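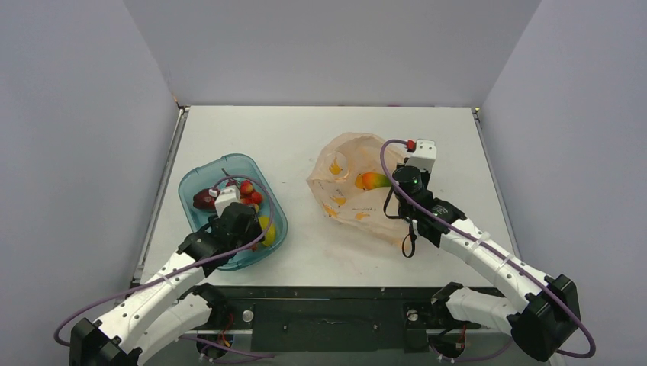 그림 4-1. 반투명 청록색 트레이에 담긴 자두, 딸기, 레몬

4. 과일칸 설치와 사용

4.1 시작하기 전에

Kasten은 냉장고 선반에 올려 쓰는 뚜껑 달린 과일 보관함입니다. 전원은 필요 없고, 냉각 기능도 없습니다. 포장 상자에는 "과일의 시간을 멈춘다"는 문구가 인쇄되어 있는데, 편집부는 이 문구를 빼 달라고 요청했고 받아들여지지 않았습니다. 과일의 시간은 멈추지 않습니다. 보관함이 하는 일은 냉장고 안 바람을 막아 수분이 덜 날아가게 하고, 한쪽에서 생긴 곰팡이가 다른 칸으로 번지는 속도를 늦추는 정도입니다. 이 장은 그 범위 안에서 제품을 쓰는 방법을 다룹니다.

초판은 Annelore Bauerfeind가 썼고, 이번 판의 수치와 주의 사항은 Mattes Hamann이 다시 확인했습니다. 두 사람의 의견이 갈린 부분은 참고 항목에 그대로 남겨 두었습니다.

구성품
본체
뚜껑(환기 조절 레버 부착)
물받이 망
칸막이
Dremesance 흡착 카트리지(부품 번호 866)
Ulik 습도계(부품 번호 3958, 별매)

습도계는 별매품입니다. 매장에서 필수품처럼 권하는 경우가 있으나 없어도 됩니다. 사야 할지 고민된다면 4.6을 먼저 읽으십시오.

4.2 본체 설치

1. 본체, 뚜껑, 물받이 망을 미지근한 물과 중성세제로 씻습니다. 식기세척기에는 넣지 마십시오. 상자 옆면에 식기세척기 그림이 있지만 뚜껑에는 해당하지 않습니다. 레버 안쪽 고무가 열에 휩니다.

2. 마른 천으로 닦은 뒤 뚜껑을 열어 둔 채 30분 말립니다. 모서리와 레버 홈에 물기가 남아 있는지 손가락으로 만져 확인하십시오.

3. 물받이 망을 본체 바닥에 깝니다. 망의 다리가 아래로 가야 합니다. 뒤집어 넣어도 들어가기는 하는데, 그러면 과일이 고인 물에 닿습니다.

4. 칸막이를 홈에 끼웁니다. 홈은 여러 위치에 있으니 담을 과일의 크기에 맞춰 고르십시오. 딸깍 소리는 나지 않습니다. 초판에 "딸깍 소리가 날 때까지"라고 적었던 것은 시제품 기준이었습니다.

5. 냉장고 안에서 자리를 정합니다. 냉기가 나오는 구멍 바로 앞은 피하고, 가능하면 아래쪽 선반을 쓰십시오. 냉기 구멍 앞에 두면 벽에 붙은 과일이 얼 수 있습니다.

6. 뚜껑을 덮고 양쪽을 눌러 봅니다. 한쪽이 뜬다면 칸막이가 홈에 덜 들어간 것입니다. 4번으로 돌아가십시오.

주의
보관함 위에 무거운 냄비나 병을 올리지 마십시오. 뚜껑은 휘어도 금이 가지 않기 때문에 멀쩡해 보이지만, 한번 휜 뚜껑은 가장자리가 맞지 않아 보관함을 쓰는 의미가 없어집니다.

4.3 환기 레버

레버는 '닫힘', '반', '열림'의 위치에서 멈춥니다. 상자 안에 든 안내 카드에는 과일별로 세밀한 레버 위치를 정해 놓은 표가 있습니다. 이 표를 외울 필요는 없습니다. 표의 근거를 Olemach 개발팀에 물었으나 받은 자료는 같은 표를 더 크게 인쇄한 것이었습니다.

실제로 써 본 뒤 남긴 기준은 단순합니다.

1. 잘 마르는 것(잎채소, 허브)은 '닫힘'에 둡니다.

2. 잘 무르는 것(딸기, 산딸기)은 '반'에 둡니다. 뚜껑 안쪽에 물방울이 맺히면 '열림'으로 옮깁니다.

3. 껍질이 두꺼운 것(레몬, 오렌지)은 어디에 두어도 큰 차이를 보지 못했습니다. 같이 넣은 다른 과일에 맞추십시오.

참고
Bauerfeind는 레몬도 '닫힘'에서 껍질이 덜 마른다고 봅니다. Hamann은 그 차이가 레몬을 산 가게의 차이라고 봅니다. 두 사람은 같은 가게의 레몬으로 다시 해 보기로 했고, 이 판을 인쇄할 때까지 결과를 보내오지 않았습니다.

4.4 과일 담기

1. 담기 전에 과일을 펼쳐 놓고 상한 것을 골라냅니다. 넓은 쟁반이나 접시에 늘어놓으면 밑면까지 살피기 쉽습니다(그림 4-1). 터진 것, 물러서 색이 변한 것, 흰 솜털이 보이는 것은 빼십시오. "그 부분만 도려내면 된다"는 말이 흔한데, 무른 과일에서는 눈에 보이는 곰팡이가 전부라고 믿을 이유가 없습니다.

2. 씻지 않은 채로 담습니다. 먹기 직전에 씻으십시오. 이미 씻었다면 종이타월 위에서 겉물기를 말린 다음 담습니다.

3. 딸기는 꼭지를 떼지 말고, 물받이 망 위에 종이타월을 한 겹 깐 뒤 서로 눌리지 않게 놓습니다. 쌓지 마십시오.

4. 한 칸에는 600그램까지만 담습니다. 광고 사진에는 뚜껑 바로 밑까지 딸기가 차 있습니다. 그렇게 담으면 맨 밑의 딸기가 먼저 무르고, 꺼낼 때까지 알아채기 어렵습니다.

5. 덜 익은 자두는 보관함에 넣지 말고 실온에 둡니다. 꼭지 주변을 살짝 눌러 조금 들어가면 그때 옮기십시오. 딱딱한 자두를 냉장고에 넣어 두면 익는 것이 더뎌지고, 오래 두면 속이 퍼석해지기도 합니다.

6. 에틸렌을 많이 내는 과일(사과, 익은 자두, 복숭아)과 쉽게 영향을 받는 채소(오이, 브로콜리, 잎채소)는 칸을 나눕니다. 칸막이는 밀폐되지 않으므로 칸을 나누는 것만으로는 부족합니다. 며칠 이상 둘 계획이라면 채소를 따로 두십시오.

주의
남은 약이나 뚜껑이 헐거운 병을 보관함의 빈 칸에 넣지 마십시오. 공간이 아깝다는 문의가 꾸준히 들어와 적어 둡니다.

4.5 비닐봉지를 함께 쓸 때

가게에서 담아 온 봉지째 보관함에 넣어도 되는지 묻는 분이 많습니다. 답은 봉지 안에 무엇이 들었는지에 따라 다릅니다. 보관함과 봉지를 겹쳐 쓴다고 두 배로 오래가지는 않습니다. 딸기처럼 무른 과일은 오히려 봉지 안에 습기가 갇혀 더 빨리 상하는 쪽이었습니다.
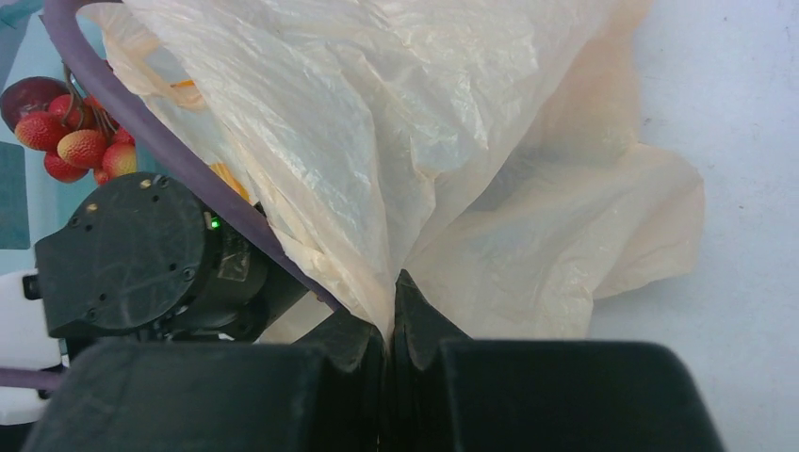
그림 4-2. 얇은 반투명 비닐봉지. 접힌 주름이 많음

1. 봉지 안쪽에 물방울이 보이면 과일을 꺼내고 봉지는 쓰지 않습니다.

2. 잎채소는 봉지째 넣어도 됩니다. 입구를 묶지 말고 느슨하게 접어 두십시오. 봉지 안에 종이타월 한 장을 넣으면 잎에서 나온 물기를 잡아 줍니다.

3. 레몬은 봉지에 넣는 편이 껍질이 덜 마릅니다. 이때는 입구를 닫아도 괜찮습니다. 한 주에 한 번은 열어서 바닥 쪽을 보십시오.

4. 자른 과일은 봉지에 담지 말고 뚜껑 있는 작은 용기에 옮깁니다. 보관함 본체에 바로 담는 것도 안 됩니다. 물받이 망 사이로 즙이 흘러 청소하기 어려워집니다.

5. 주름이 심하게 잡힌 봉지는 접힌 곳에 물과 흙이 남기 쉽습니다. 다시 쓰려면 안팎을 뒤집어 씻고, 거꾸로 세워 완전히 말리십시오. 생고기나 생선을 담았던 봉지는 씻어서 쓰지 마십시오.

참고
'신선 유지 봉지'라는 이름으로 팔리는 제품이 따로 있습니다. 저희가 써 본 것 가운데 보통 봉지보다 나았다고 자신 있게 말할 만한 것은 없었습니다. 비교한 기간이 짧고 과일 종류도 적었으니, 효과가 없다는 증명으로 읽지는 마십시오. 봉지에 효과를 적어 파는 쪽이 비교 자료를 내놓을 차례라고 생각합니다.

4.6 카트리지와 습도계

Dremesance 카트리지는 뚜껑 안쪽 집게에 끼우는 작은 주머니입니다. 에틸렌을 흡착한다고 되어 있습니다. 흡착제 자체는 업소용 저장고에서도 쓰이는 종류이니 근거 없는 이야기는 아닙니다. 문제는 양입니다. 가정에서는 뚜껑을 하루에도 여러 번 여닫고, 그때마다 안의 공기가 바뀝니다. 그런 조건에서 카트리지가 얼마나 보태는지 저희는 뚜렷하게 확인하지 못했습니다.

끼우는 방법

1. 바깥 비닐을 벗깁니다. 안쪽 흰 주머니는 뜯지 마십시오.

2. 주머니의 인쇄면이 위를 향하게 하여 집게에 끼웁니다.

3. 끼운 달을 주머니 여백에 적습니다(예: 7월).

4. 30일이 지나면 새것으로 바꿉니다. 색 변화 표시는 없습니다. 다 쓴 카트리지와 새 카트리지를 겉으로 구별할 방법이 없다는 점은 저희도 불만스럽습니다.

기본 제공된 카트리지를 다 쓴 뒤에는 한 달쯤 빼고 지내 보시기를 권합니다. 차이를 느끼지 못했다면 다시 살 필요가 없습니다. 카트리지가 없어도 보관함의 다른 기능은 그대로입니다.

주의
주머니가 찢어져 알갱이가 과일에 묻었다면 그 과일은 먹지 말고 버리십시오. 어린이나 반려동물이 알갱이를 삼켰을 때는 포장지를 들고 의료 기관이나 동물병원에 문의하십시오.

Ulik 습도계는 본체 안벽에 붙여 씁니다.

1. 뒷면 보호지를 떼고 물받이 망보다 높은 위치에 붙입니다. 망 아래에 붙이면 늘 높은 값만 나옵니다.

2. 뚜껑을 닫고 30분 기다린 뒤 읽습니다. 뚜껑을 연 직후의 숫자는 부엌 공기의 습도에 가깝습니다.

3. 숫자가 높게 머물고 뚜껑 안쪽이 젖어 있으면 레버를 한 단계 엽니다.

적고 보니 3번은 습도계 없이도 할 수 있는 일입니다. 뚜껑 안쪽을 눈으로 보면 됩니다. 숫자를 기록하는 것을 좋아하는 분께는 재미있는 부품이고, 나머지 분들께는 그 돈으로 과일을 더 사시라고 말씀드리겠습니다.

4.7 청소와 점검

1. 과일을 다 먹었을 때마다 종이타월을 버리고 바닥을 닦습니다. 새 과일을 묵은 종이타월 위에 올리지 마십시오.

2. 한 주에 한 번 물받이 망을 들어내고 고인 물을 버립니다.

3. 곰팡이가 핀 과일이 나왔다면 같은 칸의 과일을 모두 꺼내 살핍니다. 본체와 망은 세제로 씻고 완전히 말린 뒤 다시 씁니다.

4. 레버가 뻑뻑하면 면봉에 물을 묻혀 홈을 닦습니다. 기름을 바르지 마십시오.

5. 냄새가 남으면 뚜껑을 연 채 바람이 통하는 곳에 하룻밤 둡니다. 베이킹소다를 넣어 두라는 조언이 널리 퍼져 있는데, 해로울 것은 없으나 먼저 씻지 않으면 소용이 없습니다.

주의
염소계 표백제를 쓰지 마십시오. 본체가 뿌옇게 변하고 돌이킬 수 없습니다.

4.8 문제가 생겼을 때

뚜껑 안쪽에 물이 맺힌다
레버를 한 단계 엽니다. 씻은 과일을 덜 말리고 넣지 않았는지, 실온에 있던 과일을 한꺼번에 넣지 않았는지 확인하십시오. 처음 하루는 맺혔다가 저절로 줄어들기도 합니다.

딸기가 사흘을 못 간다
살 때 이미 익을 대로 익은 딸기일 가능성이 큽니다. 보관함은 산 날의 상태를 되돌리지 못합니다. 같은 날 산 딸기를 반은 보관함에, 반은 접시에 담아 두고 비교해 보십시오. 접시 쪽이 더 오래갔다면 그 결과를 고객 창구로 보내 주십시오. 저희도 알고 싶습니다.

과일이 얼었다
냉기 구멍에서 멀리 옮기고 냉장고 온도 설정을 확인하십시오. 보관함 자체는 온도를 바꾸지 않습니다.

껍질이 쭈글쭈글해진다
레버가 '열림'에 있는지, 뚜껑 한쪽이 떠 있지 않은지 봅니다. 뚜껑이 휘었다면 교체해야 합니다. 본체까지 새로 사라는 안내를 받았다면 뚜껑만 따로 주문하겠다고 말씀하십시오. 부품 목록에 있습니다.

카트리지에서 바스락 소리가 난다
정상입니다. 안에 든 알갱이가 움직이는 소리이며 수명과는 관계가 없습니다.

보관 기간표는 부록으로 옮겼습니다. 부록의 날짜는 모두 상태가 좋은 과일을 산 당일에 넣었을 때의 값이므로, 표보다 눈과 코를 먼저 믿으십시오.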